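Teaching an Arm to Put Bricks Away – Project Report, Dulleo Group
Last updated: Jul 24, 2023

So our task sounded easy on paper: get a small arm to move toy bricks between a chalk square and a clear box, and have it learn how from examples instead of from code we wrote by hand. We called the project Brokdale, and I ended up doing most of the collecting (my own fault, I said I liked driving the arm). Every example is one full run with me on the controls, start to finish, and the joint positions get saved together with the video.

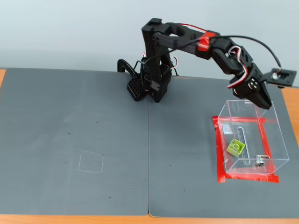
Figure 1. The arm over the clear box, with the chalk square on the left mat.

We started in April with 50 runs and trained on those right away, which was way too early! The policy would head for the right area and then dither over the brick. I think I'd been driving too neatly – always the same approach, always the same angle – so it had never seen a slightly bad start. After that I began turning the brick a little between runs and coming in from different heights.

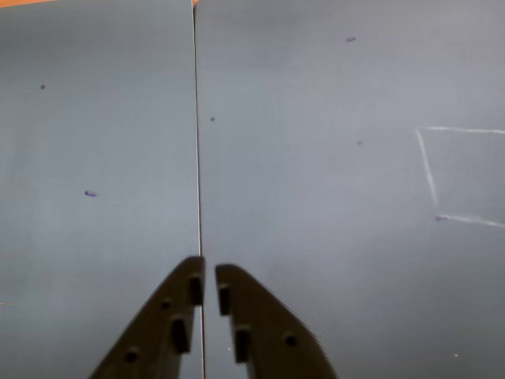

The wrist view helped a lot more than I expected once we added it to the training input. With only the room view, small errors right before the grasp were really hard to tell apart, even for me. Syncing the two streams took forever, though, and I threw out 56 runs because the timestamps had drifted.

By the end we had 282 good runs, and training on the full set took 5 hours on the lab machine.
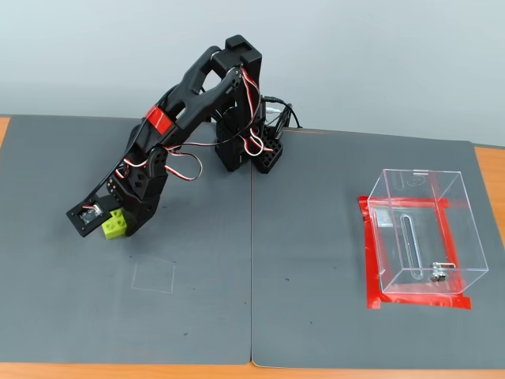

Did we keep the runs where the grasp failed?
We kept the ones where I missed and then recovered, and dropped the ones where I gave up. Next time I'd label the recoveries separately, so we could train with and without them and compare.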